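January 7, 2026

Glue trials, batch 11. The Sturnska hide glue gelled in the pot again while I hunted for the brush. Takumi W. says warm the joint first, which he has now told me 3 times. Open time at this humidity is terrible. 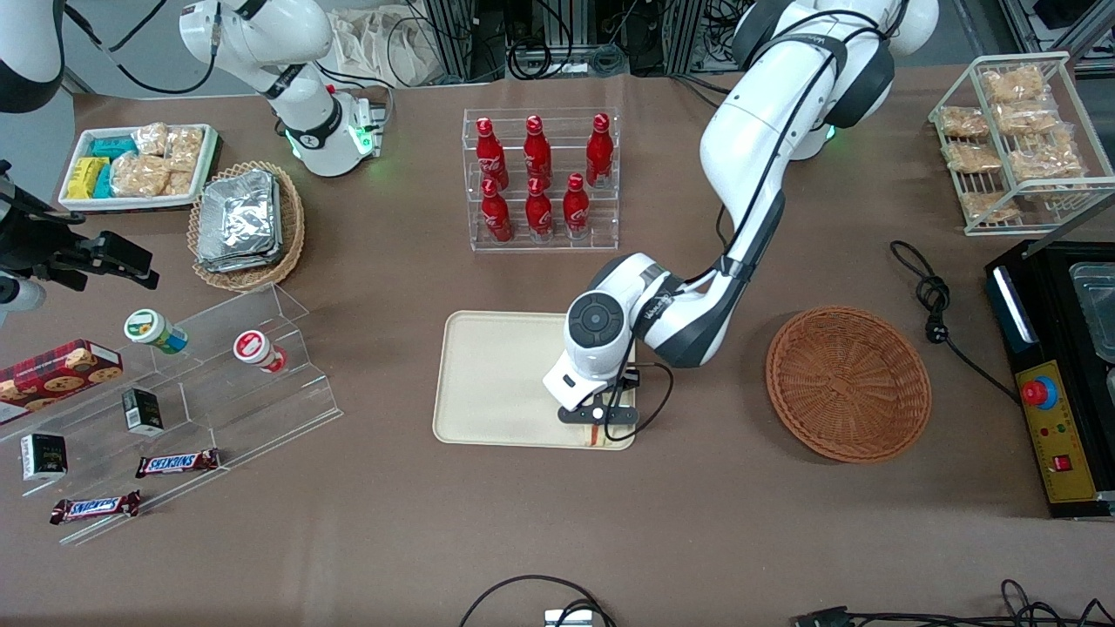 Switched to the liquid stuff for the remaining 6 joints. Slower, duller, grey squeeze-out — but it forgives. Clamped 40 minutes. Tomomi wants shear numbers by April, so label the offcuts properly this time.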